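Plasstead Kitchen Help > Steaming and Boiling

Do I really need a mesh liner in a bamboo steamer?

Posted by counterpoint_905

I bought a round bamboo steamer with yellow bands at the rim and base, and every recipe I read says to line it. Some say parchment, some say cabbage, and the Gemilness store wants to sell me a pack of 20 mesh cloths. I have my doubts. People steamed buns for a very long time before anyone sold them a net to put underneath.
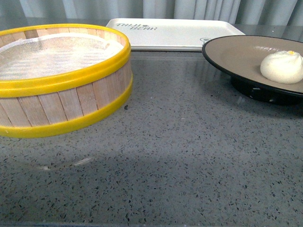
My other gripe is the cleaning. Bits of dough get into the weave and I end up scrubbing the cloth instead of the basket, so I can't see what I've saved. Does the liner do anything a thin wipe of oil wouldn't? I make plain pleated buns, mostly in April when my kitchen is still cold and the dough is slow.

50 views

skindside_steamer replied

I'd keep the cloth, though I agree you don't need 20 of them. I have two and swap them. Oil on bare bamboo worked for me for a few batches and then the basket started to smell like old fryer. Maybe I used too much. Parchment is fine if you punch holes in it, but the stuff sold as "steamer paper" at Palacios looked to me like regular parchment at double the price.
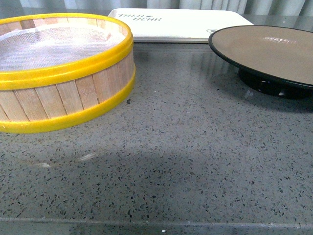 Steamer with mesh liner, raised plate on the right

Soak the mesh in cold water right after you take the buns off. Hot water cooks the dough onto it. Ten minutes, then rub it between your hands under the tap. If you're scrubbing, you probably let it dry first.

I'd also be suspicious of anybody who tells you the liner makes buns fluffier. Your dough does that, or it doesn't.
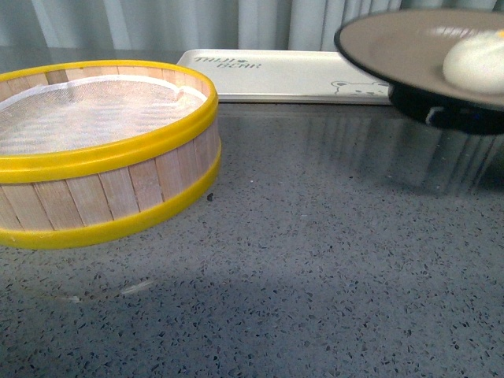
Can the mesh go in the washing machine?

Put it in a laundry bag with no fabric softener, or wash it by hand if you only have one or two.

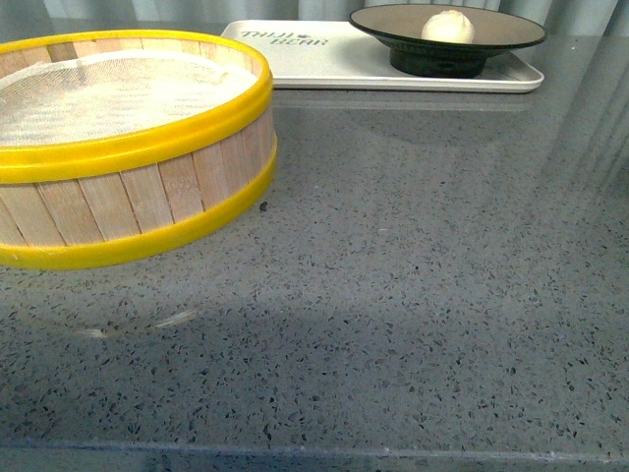 bun_doubter1742

I went without for a whole winter to prove a point. The bottoms tore off maybe half the time, and I told everyone I liked them that way. So yes, use something. Cabbage leaves work, but they slide around and everything tastes a little of cabbage – fine with pork, bad with custard.

Where I disagree with the post before mine is on soaking. I've rinsed mine straight away under the hot tap for years and never had trouble, so I don't buy the cold water rule. Also, move the buns to a plate while they're still warm. Leave them to cool on the cloth and they grab on, whatever you paid for it.

Never tried the oil. Sounds messy.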